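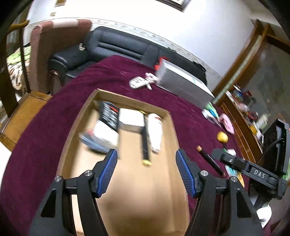
## 4.2 The open box as a unit of tidying

Most of the literature on household sorting assumes that a person clearing a table knows where things live. Our participants did not, or knew and disagreed. When asked to clear a living-room table before guests came, the seven households in the Brustutby sample reached for a cardboard box with striking regularity, and the box then did most of the thinking. Items went in, the table reappeared, and the question of where anything belonged was put off to a later date, which in several cases had still not arrived when we closed the diaries.

We recorded 196 clearing episodes. An episode begins when a container is opened on or beside the surface and ends when the participant leaves it alone for longer than a kettle takes to boil. (Koyama objected to this definition on the grounds that kettles differ. The objection was noted and the definition kept.) Each item was coded with the Tevness scheme, which sorts household goods into nine classes by where they are supposed to be stored. The scheme has a tenth space on the form marked "other." It was the most heavily used part of the form.

Figure 1 gives a fair idea of the material. The box is open on a dark maroon tablecloth, with a white bottle, a white carton and a black package printed in red and white all inside it. They would fall under different Tevness classes in any orderly home, and here they share a floor. Still out on the cloth are a white remote control, a small yellow ball, a pencil, a pink pouch and a green and white packet, among other things. The sofa, the cushioned chair and the cabinet behind the table are typical of the main rooms we visited, as is the cabinet shelf with its colorful assortment. Furniture with shelves tends to be full of the last thing that was tidied.

Two patterns stood out across the episodes.

**Size decides first.** Participants said in interviews that they sorted by use: medicines with medicines, stationery with stationery. In practice the bulkier items went in early and the small ones were fitted around them or left behind. The exception was anything wider than the box itself. Large flat objects, such as the silver-grey box standing at an angle behind the remote in Figure 1, seldom fit anywhere, and households dealt with them by leaning them against something. Leaning is absent from the Tevness scheme. We recommend adding it.

**The remote is exempt.** Remote controls went into a box less often than any other item of their size, and came out of it sooner. Participants treated this as too obvious to discuss. One father of three, asked why his remote had stayed on the table while his reading glasses, his mail and a half-eaten pear had all been packed, replied that he was "not an animal." Pencils, by contrast, were packed, unpacked and moved from one side of the box to the other without anybody writing a word.

Small round things gave the coders a good deal of trouble. Balls roll, and a rolling ball will be picked up several times in one clearing by several people, each of whom puts it down somewhere flat and trusting. Ueda and Kudo coded the first batch separately and disagreed about balls more than about everything else put together. Their dispute was settled by a house rule: a ball belongs to the surface on which it was last seen at rest. We make no claim for the rule beyond the fact that it allowed coding to go on.

The box's later life was short on drama. When we returned in May, most were in a hallway or under the table they had been used to clear, and two had acquired a second box on top. Participants described these as sorted. By our criteria they were stored, a distinction that was poorly received in at least one kitchen. Arai has suggested that "sorted" in ordinary speech means only that a thing has a lid on it, and the interview transcripts give him more support than the rest of us would like.

One limit should be stated. Households knew that we were coming, and some had plainly tidied before being asked to tidy. Yokoyama's field notes for 03/06/2024 record a table so bare that the participant went to fetch a box from the hallway and emptied it out, so that there would be something to put back. We kept the episode in the data. It is coded as "other."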